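给老车建一份车史档案：我自己的整理办法
2025年9月21日，星期日

上次写完买车经过，好几个朋友留言问我那一大摞纸是怎么理出来的，今天就单独写一篇！先说明，我不是专业鉴定的，就是一个开了几年老车、又特别爱翻旧纸的人。我那台Ortuño小双座，买回来的时候随车带了一个鞋盒，里面塞了43张单据，有修车发票、年检纸、半本保养手册，还有一张不知道谁写的购物清单（我也留着呢）。

一、先别急着分类

我第一次犯的错，就是拿到盒子当场倒出来，按“发票”“信件”“照片”分成几堆。分完才发现有些纸原来是夹在一起的，夹在一起本身就是信息啊！比如一张没写日期的化油器收据，原来是折在某年的年检纸里的，拆开以后我花了两个晚上才重新对上。

所以现在我的顺序是这样的：盒子打开，从最上面一张开始，按原来的叠放顺序拿铅笔在背面右下角轻轻写编号。铅笔就行，2B的，别用圆珠笔，也别贴便利贴，那个胶过几年会发黄。编完号再拍照或者扫描，文件名就用编号，不要起什么“蓝色发票新版最终”之类的名字，相信我。

二、抄一张时间表

电子表格就够了，我用5列：日期、里程、事情、谁做的、对应哪张纸。没有日期的先空着，日期那格涂个黄色，后面慢慢补。

里程这一列最有意思。把数字从早到晚排下来，如果中间突然变小，先别慌，也别马上认定人家调表。老车换仪表太常见了，还有英里和公里混着记的。我这台车就有一段，前后差得离谱，最后在Kiltdale那家修理铺的发票上找到一行小字，写着“更换里程表总成”。那一刻真的高兴得在椅子上转了一圈。

要是里程一路都正常，可每年只走不到1,000公里，那也值得记一笔。走得少的车，油封、刹车软管反而要多看两眼。

三、把车上的号码抄全

准备手电筒、小镜子、抹布和一把软毛刷。车架号、发动机号、变速箱号、车身铭牌，能找到的全抄。抄的时候一个字一个字念出来，再倒着核对一遍，尤其是1和I、0和O、5和S。

铭牌上有油泥，用抹布沾一点中性清洁剂慢慢擦，千万别上钢丝刷！我见过一块铭牌，擦得锃亮，可惜数字也浅了一半，看着心疼。

有个老办法是拓印：薄纸盖上去，铅笔侧着涂，字就出来了。拓下来的纸也编号，放进档案。如果手边有厂家的资料书，翻到底盘号那一章对一下年份和车型。资料书有好几版的话，尽量看后出的那一版，早版里的表格常常有漏。我手里的Skedmont手册，新版光是轴距那张表就改了不少地方。

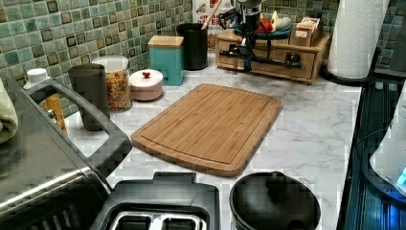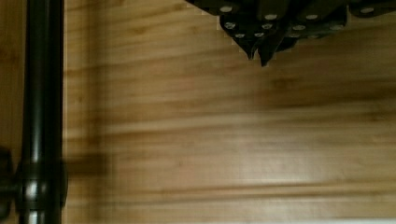
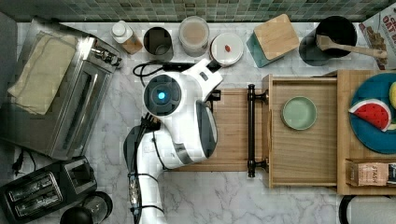
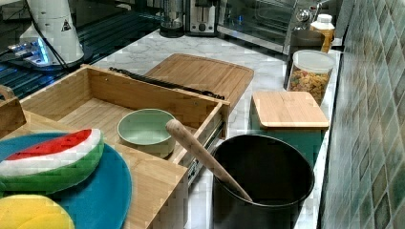 厨房里的四张，第一张中间是竹砧板。

四、写信问前车主和老修理铺

这一步最花时间，也最容易有惊喜。发票抬头上的铺子，能查到的都查一下，有的关了，有的换了下一代在做。打电话之前先把要问的写在纸上，不然对方一热情，聊着聊着就聊到别的车去了（我自己就是这样，一个电话打了快一个钟头，挂了才想起来没问喷漆的事）。

写信的话，我一般这样写：先说自己是谁，车是哪一台，附上一张车的照片，然后只问两三件事，最后留联系方式。问多了人家看着就累。每封信都留一份底稿，寄出日期也登进表格。我四月寄出去10封，回信的比我想的多，其中有一封夹了两张当年在Tamow爬坡赛停车场拍的照片！车还是原来的颜色，轮毂盖也都在。

收到的原件，如果对方愿意给，就好好存着；对方只肯借，那就扫描完尽快挂号寄回去，顺手写句谢谢。这个圈子不大，名声很要紧。

五、区分“有证据”和“听说”

档案里最容易混进去的就是故事。“这车以前参加过比赛”“这台是给展会准备的”，听着都很美。我的办法是在表格后面再加一栏，只填三种字：有纸、有人讲、我猜的。

“有纸”要能指到具体的编号；“有人讲”要写清是哪天在电话里还是见面时讲的；“我猜的”就老老实实写猜的。将来哪天你要卖车，或者保险公司让你补材料，这一栏会帮你省掉很多口舌。我现在表里还有六行是“我猜的”，其中一行关于原厂座椅面料，猜了两年了，还没有下文。

六、装订和保存

我用的是无酸活页袋加硬壳夹，竖着放，别太满。热敏纸小票一定要趁早扫描，它自己会褪成一张白纸，我已经损失过一张轮胎的。老照片单独装，背面别写字，要写就写在袋子上。

电子版存两份，一份在电脑，一份在移动硬盘，硬盘放在别人家最好。我的放在我妈那里，跟她的老相册搁在一个抽屉。

夹子的第一页，我放了一张总览：车型、各个号码、历任车主的年份区间（名字我不写，涉及别人的隐私）、大修过什么。别人来看车的时候，先递这一页，比一上来就把整本砸过去友好多了。

七、几个小问题，一起回了

有人问没有任何单据的车还值不值得做。值得啊，从你自己买的那天开始记，加一次机油就写一行，写着写着就厚了。

也有人问要不要找人做正式的鉴定报告。看你的用途，平时开着玩的话，我觉得先把自己这份理清楚，真要请人来，他也得先看这些。请之前问清楚报告里包不包括拆检，各家说法差很多。

还有问外文发票看不懂怎么办的。先把零件编号抄出来去查目录，编号可比文字好认。手写体实在认不出，就放大了发到车友群里，总有眼神好的！

下一篇打算写怎么给旧的保养手册补书脊，材料已经买好了，等我先拿一本不心疼的练练手。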